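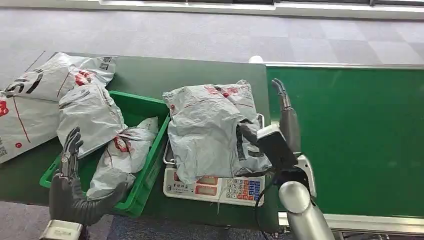
Plastic mailer bags and a green crate on a workbench.

What happens to the bag? Plastic mailers in Cairns households

Bradley Whitlock
Environmental Studies, major project report
Submitted October 22, 2026

1. Background

Most small things bought online and posted to a house in Cairns arrive in a plastic bag. Shoes and books still tend to come in boxes, but clothes, phone covers, pet medicine and craft supplies usually come in a mailer. The bag is torn or cut open, the label has a name and address on it, and then it has to go somewhere.

I chose this topic after helping to clear out the laundry of our share house at the end of first semester. There was a drawer full of empty mailers that four different people had put there, all meaning to do something with them later. My project question was: what do households do with plastic mailers once they have been opened, and do they know what they are supposed to do?

The project has two parts, a survey and a weighing exercise. I also made one visit to a business that sends goods by post, to find out why it uses the bags it does.

2. What the bags are made of

The usual mailer is a thin film of polyethylene, often with a grey or black layer on the inside so the contents can't be seen. It has a strip of strong glue along the flap. The address label is normally paper or a plastic film with its own glue, and sometimes there is a clear pouch stuck on for documents.

Polyethylene film can be recycled when it is clean and kept apart from other plastics. The trouble is the labels, the glue and the way the bags behave in a sorting plant. Film wraps around the turning parts of sorting machinery, and the machinery then has to be stopped and cut clear. Kerbside recycling bins are meant for rigid items in most places, and soft plastics need a separate drop-off point if there is one.

Some mailers are sold as compostable. These are made from different plastics and should not be mixed with polyethylene. They look very similar from arm's length, and this caused some confusion in the survey (see section 4).

3. Method

3.1 Survey

The survey was a paper form of one page, with an online copy of the same questions. I left forms at the Vistlow student residence, at two corner shops and at the library, and posted the link in a neighbourhood group. It asked how often the household got parcels, where empty mailers ended up, whether the person had ever reused one, and what they believed the rule was for the yellow-lid bin. There was a blank space at the end for comments.

Only one form per household was asked for. I received 68 completed forms. Forms with the main question left blank were not used.

3.2 Weighing

Seven households agreed to keep every plastic mailer they opened during June in a bag by the door. At the end of the month I picked the bags up and weighed them on a kitchen scale, with labels still attached. Bubble wrap, cardboard and anything else from inside the parcel was taken out first. People were asked to cut out or black out their address before handing the bags over.

3.3 Business visit

Soltberg is a small seller of sewing patterns and fabric offcuts that posts orders from a shed behind the owner's house. I asked the owner a set of questions I had written beforehand and took notes. She read over the notes afterwards and made one correction, to do with the size of bag used for patterns.

4. Results

4.1 Where the bags go

Of the 68 households, 38 said that empty mailers go straight into the general rubbish. This was the most common answer by a long way. The next most common was the recycling bin, and after that came keeping them at home for reuse. Only a handful of people took them to a drop-off point, and two of those wrote that they weren't sure the point was still operating.

Several people ticked more than one box. Where that happened I counted the first place they had written or numbered, and this may have moved a few households from one group to another.

4.2 What people think the rule is

Answers to this question were mixed. People who used the general rubbish bin mostly said mailers were not allowed in recycling, so their habit matched what they believed. People who used the recycling bin were more uncertain. A few had written "the bag says recyclable" in the comments. One person had kept a compostable mailer to show me, and it had gone through their recycling bin routine for a year with the polyethylene ones.

4.3 Reuse

More people had reused a mailer than I expected. The most common use was returning the item that came in it, where the bag had a second glue strip. Other uses written on the forms were:

lining a small bathroom bin
wrapping paintbrushes overnight
carrying wet togs home from the lagoon
storing seed trays flat under the house
putting out fish scraps on bin night

Reuse delays the problem, and in most of these cases the bag still ends up in general rubbish. Still, it would replace some new plastic bags, mainly bin liners.

4.4 Weights

The seven households handed over 2,184 grams of mailers for the month. That is an average of 312 grams per household, but the average hides a wide spread. The heaviest collection came from a house with a new baby, and the lightest was from a retired couple who had ordered one thing.

By weight this is not much compared with what else goes in a bin. By volume it looks like more, as the bags hold air and don't stay folded. Two households mentioned this without being asked.

4.5 The business side

The owner of Soltberg buys her mailers by the carton. She tried paper mailers from a supplier called Sonamum for one wet season and went back to plastic after customers complained about damp patterns. Her view was that paper would be fine in a dry town, but a parcel here can sit on a front step through an afternoon storm. Cost came second for her. She would pay a little more for a paper bag with a proper moisture barrier, though that barrier is usually a plastic coating and makes the bag harder to recycle again.

5. Discussion

The results suggest that most households in the survey have settled on the bin they think is correct and don't give it further thought. The larger gap is between wanting to recycle the bags and having somewhere to take them. Comments asked for a drop-off point near a supermarket far more than they asked for information.

Labelling is a second issue. The word "recyclable" on a mailer describes the material. People read it as an instruction about their own bin — and that is a fair way to read it.

Climate came up only because of the business visit, and I think it deserved more space in the survey. A question about parcels arriving wet would have been easy to add.

6. Limits of the project

The survey is not a random sample. Students are over-represented because of the forms left at Vistlow, and people who care about recycling are more likely to fill in a form about it. The weighing group was very small and covered a single month, which missed the end-of-year sales. The labels were weighed along with the bags. I would remove them next time, though some don't come off without tearing the film.

One business can't stand for all of them. I wrote to three others and didn't get a reply before the notes had to be finished.

7. Further work

A repeat of the weighing in December would show how much the amount changes over the year. It would also be useful to follow a bag of clean mailers from a drop-off point to whoever processes it, if they would allow a visit.

The blank survey form is attached as Appendix A and the weighing sheet as Appendix B. Household names have been removed from both.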